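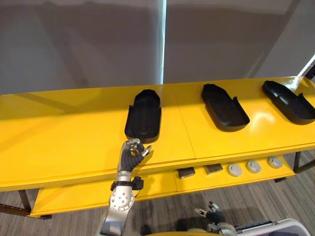

Skeltcombe Footwear Workshop Club: Benches and Fittings

Thread: Yellow table, is it worth keeping?

lastandwelt
5 March 2018
Before we agree to a second one of these, can someone tell me what the glossy top is meant to do for us? The Cosier catalogue made a lot of "bright, clean working surface". Bright, yes. Under our lights I get glare off the right-hand end and I can't judge a black edge against it.

tackhammer_2
I like it. Black trays on yellow, you can find them straight away. On the old brown bench I was forever patting about for things.

lastandwelt
You can find a tray on any bench if you put it back where it lives.

pennyloafer
What bothers me is the seam across the top. Grit gets in there. And has anybody measured whether those trays take a big size? They're sole-shaped with a low wall and open at one end, so I suppose a long one just pokes out, but then why bother with the shape?

tackhammer_2
Open end is so you can slide the thing out. Mine holds 285 mm fine.

pennyloafer
Fine as in flat, or fine as in you leaned on it?

tackhammer_2
Flat. Come and look.

grommet624
Fanier do a matt top that would sort the glare. It was 200 quid more when I asked in August, mind, and I don't believe their claim that it never scratches. Everything scratches.

lastandwelt
200 more for less shine. Wonderful. I'd sooner try a sheet of lining paper on it first.

grommet624
Paper will slide about all over that gloss.

pennyloafer
Tape it, then. And could we use the lower shelf for the trays when they're empty? They're set down at all angles on top and I want the room.

tackhammer_2
No, the shelf is in shade and black trays vanish down there. Leave them up top.

lastandwelt
I'm not convinced by any of it. Paper first, and I'm voting against a second table until I've had a go.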